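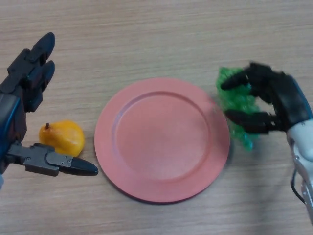
Gulov hand pair with the tabletop practice set.

Gulov Hands: Common Questions
By the Festutard support desk - November

What comes in the kit?
Two hands, wrist adapters, a power supply and 14 spare screws. Arms are sold separately.

Can I use play food for practice?
Yes. Practice items can be anything light that you don't mind dropping. Place one item beside each hand and an empty plate between them, so neither hand has to cross over. Start slow - speed setting 3 is plenty.

What does it cost?
The pair is $1,273. A single hand is not offered.

How long does shipping take?
Orders leave our Bosman warehouse within 14 days.

Related
Clevance arm adapters
Returns and repairs
Replacing a fingertip

Contact Festutard support | Copyright Festutard | Back to top
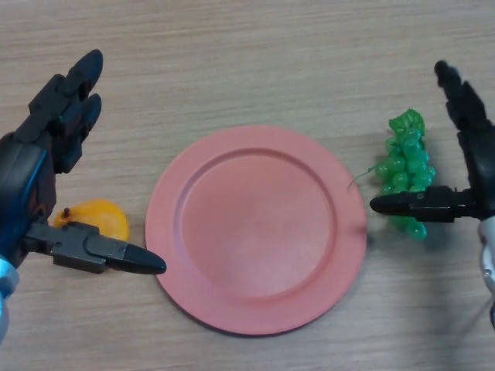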